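Re: [seldale-dinghies] Spring series – start times and the committee boat

From: Radka Vukadinović
To: Seldale dinghy list
16/02/2019

Hello all,

Sorry for the slow reply, I've been away with work and came back to a very full inbox. Dragica, thanks for getting the ball rolling on this. I've left your message in below and will answer bit by bit.

Dragica Hoxha wrote:
> Can we please decide on start times before the programme goes to
> print? Last year we had the slow handicap fleet going off first and
> the fast boats sailing straight through the back of them at the
> first mark. I got shouted at by three different people and I was
> only trying to find the buoy.
>
> I'd like to see the fast fleet start first, with a decent gap before
> the rest of us. I'd also like the start line further out from the
> jetty when the wind is in the west, as it's all holes and gusts in
> under the trees.
>
> Also, does anyone know what is happening with Gririer? Are we using
> her as committee boat again or not?
>
> Dragica

Right then. Start times. I agree with you, and I say that as someone who sails one of the boats that was doing the sailing through. It was horrible from our side too! You come down to the mark with the kite up, there's a great raft of boats all going at walking pace, and there is simply nowhere to put yourself. I ended up doing two turns by the reeds and lost everything I'd made on the beat.

So fast fleet first gets my vote. The only thing against it is that we then lap the back of the slow fleet on the last round, but by that stage everybody is so spread out that I don't think it matters much. Marin Gashi ran it that way for the autumn races at Vultley and I don't remember any bother. Their lake is wider than ours, mind you, and they had proper laid marks and not our collection of old fenders.

As for the gap, I'd go longer than we've had before. It does make for a cold wait in March for whoever goes second, I know, but you could always launch a bit later.

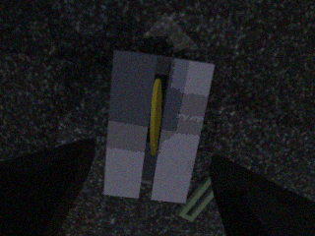 The line is trickier. I'm all for getting it away from the trees, but further out means deeper, and deeper means more warp on the committee boat's anchor. Last season she dragged in the second race of the Omerović Cup and Zlatko Begović had to keep nudging the engine ahead to hold the line square, which is a rotten job when you're also meant to be watching for people over early. If we bought another length of chain I think it would be fine. I'd put in for that out of my own pocket if need be, I'm so fed up with restarting.

Could we also have the pin end set with a bit less bias? I know we all like a port end flyer when it comes off (I still bore people with the one I pulled off two years ago) but with a big fleet it just turns into a pile-up at the buoy, and then there's a protest, and then we're all in the clubhouse till the chips are cold.

Gririer – yes, as far as I know she's back. Zdenka Leka had her out of the water over the winter and has been through the engine and redone the bit of deck that went soft by the cabin door. She still needs antifouling and a new flag halyard, the old one jammed halfway up on the prep signal more than once and you'll all remember what that did to the countdown. If anyone has an evening free and doesn't mind getting paint in their hair, write to Zdenka and not to me, because I'll only forget to pass it on.

A couple of other things while I'm here.

Entry for the whole series is 12 pounds if you pay before the first race. Juniors sail for nothing, same as ever.

The average points business. At the moment if you do a duty you get your average for that day, but it's worked out from all your races including the ones you didn't turn up for, so anyone who misses a few gets a dreadful score for helping out. Seems daft to me. Could we just use the races people have sailed? I'm happy to write the wording if Zlatko will check my sums.

And I've still got somebody's burgee and a left boot in my car. The boot is fairly small and smells of pond.

Dragica, if nobody objects in the next few days shall we just call it settled and send the times off to the printer?

Radka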